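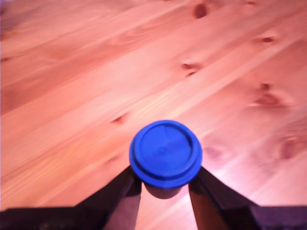
I have been reading about expiration dates on spices and vitamins for two weeks now and I trust them less than when I started. Thread, because I have no blog anymore. Somebody in the Tallenham neighborhood group said to throw out every jar older than a year, and 30 people agreed with her inside an hour. Nobody asked where the year came from. Small container, blue plastic lid, brownish body under it, the sort of thing every kitchen has a drawer of. According to that group I should be afraid of mine.

So where does the year come from? I went looking. Her link went to a lifestyle page, which linked to another lifestyle page, which linked to a shop called Carow. Carow sells spices. Carow thinks you should buy spices every year. OK then.

I am not saying old paprika is as good as new paprika. It fades, it smells like dust, I get it. But "tastes weaker" and "will hurt you" are two different claims and people slide from one to the other without slowing down.

Same with the word "best." Best by. Best according to who? On a lot of packages it's the maker's guess about when you might start to notice a difference. Guess is my word. They'd say estimate.

I wrote to three companies and asked how they picked the date on a ground spice. One never answered. One sent me a coupon for 20 percent off. The third, Mohmand, had a person write back, and I'll give them credit for that. She said they keep sample jars and taste them now and then, and the date is set "with a comfortable margin." I asked how comfortable. No reply to that one.

My neighbor Radek Vlček is firmly on the other side of this. He writes the purchase date on everything in marker and tosses it when the time is up, cinnamon sticks included. We argued over the fence in August and neither of us moved an inch. He did offer me the cinnamon.

His best argument, and I'll be fair to him: once a jar has been opened over a steaming pot a few hundred times, the printed date is no use to anybody. Agreed! But that is an argument against the date. He thinks it's one for it.

Then I did the dumb thing and read the comments on a recall story. 177 of them. As far as I could tell almost no one had read the part where it said the jars were well inside their dates. The problem was what went in at the plant. A fresh date would not have saved anyone, and half the replies were still "this is why I always check the date."

Vitamins I'm more careful with and you should be too. Anything a doctor put you on, ask the pharmacist and ignore strangers like me. I'm talking about cumin.

A few people have sent me the Sulturwood newsletter, the one with the chart. I've seen the chart. It has 73 foods on it and not one source. It gives whole nutmeg four years and ground nutmeg "6-8 months" and I would love to know who sat there with the ground nutmeg at month seven and said yep, still fine.

What I do at home, for whatever it's worth: rub some between my fingers and smell it. If it smells like something, it goes in the food. If it's clumped or there's anything growing or moving in it, out. My mother did it this way and she never owned a chart.

Someone is already asking if I have a source for the smelling. No. I also don't sell jars.

Will add to this if Mohmand ever writes back about the margin. Not holding my breath.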